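Fultum Members' Forum
Operations and Equipment > Automation

Thread: Are handling machines ready for ordinary shop-floor duties?

Posted by: branch_ops_north
Status: Open

Members are invited to comment on whether general-purpose handling machines can now be given ordinary duties in small food shops. My branch has been asked to submit a view to the equipment panel before the end of September. The duties under consideration are the facing-up of shelves, the return of baskets to the stack, the filling of produce crates and the wiping down of counters. Floor-cleaning machines are outside the question, as most branches have used them for years.

I should be grateful if members would state whether they write from direct experience or from reading.

Reply from: ledgerline

I write from direct experience. Our shop took part in a trial of the Nerkis unit, which ran for 17 weeks in the stockroom and, after closing, on the shop floor. Over that period it was credited with 3910 completed moves. The figure has been quoted in favour of the machine at more than one regional meeting, and members should know what it includes. A move was counted whenever an item was lifted from one place and put down in another. A tin placed on the wrong shelf was a completed move. So was the second move required to correct it.

Boxes and tins were handled well. Soft bags were handled poorly. Anything with a hinge, a lid or a swinging part required a member of staff to stand by, and in those cases we saved no labour.

My view is that the answer to the question is no, for the present.

Reply from: Drirnau_Stores

I must disagree with the previous contributor on the conclusion, though I accept the point about counting. The trial described was of an early unit with a two-pronged grip. Machines with proper fingers are a different matter. At our Drirnau site a fingered hand has been used for produce since the spring, and damage to tomatoes and plums is no higher than it was when the work was done by hand. It is slow, and we allow it to be slow. It works from ten in the evening until the bakery staff arrive, and during those hours speed is of little importance.

The question put to us was whether machines can do the chores. It was not whether they can do them at the pace of an experienced assistant.

Reply from: ledgerline

With respect, pace is part of the chore. A crate that is filled by six in the morning is useful. A crate that is half filled at six in the morning has to be finished by someone who had other work to do. I would ask Drirnau_Stores how often that happens.

Reply from: Drirnau_Stores

It happened often in the first month and seldom now. I shall ask for the night sheets and post the figures if I am permitted to do so.

Reply from: tea_and_trolleys

I have no shop-floor experience of these machines and write as a householder. My sister's sheltered housing scheme was shown the Ersoy home helper last winter. It folded 2 towels and loaded a dishwasher with plates which had been set out for it beforehand. Residents asked whether it could put away shopping, and the answer was that this was being worked upon. I mention it because shopping seems to me the same problem that the shops have, seen from the other end.

Reply from: quayside_maint

I look after equipment for several branches and should like to draw attention to the humble shopping basket, which in my opinion is a fairer test than the tin or the tomato. A basket is light and mostly holes. It has two handles, each turning on its own pivots, and they seldom lie where one would wish. A person puts a hand in without looking. A machine must judge where the rim is, where the handle is and where there is only air, and its own hand is usually blocking the view while it does so. 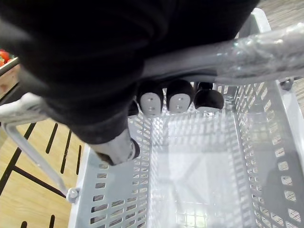
I would add that new baskets are harder than old ones. The film in which the handles are wrapped throws back the light and slides against a fingertip, and I ask branches to strip it off before any trial begins. It is a small step, but it has been missed on 3 occasions to my knowledge, and each time the results were entered against the machine.

As to the main question, I would say yes for crates, not yet for baskets, and no for counters where customers are present.

Reply from: ledgerline

I do not accept that the film should be removed. If the machine is to work in a shop, it should be tested on goods and fittings as the shop receives them. Our assistants manage with the film on.

Reply from: quayside_maint

They do, and they also tear it off by the end of the first day. I am content for both results to be recorded, provided that they are recorded separately.

Reply from: branch_ops_north

I am obliged to all contributors. Our submission will report that opinion is divided, and will ask for baskets to be included in any further trial, with the condition of the handles noted. Drirnau_Stores, the night sheets would be most welcome if they can be released. The thread will remain open until the submission has been sent.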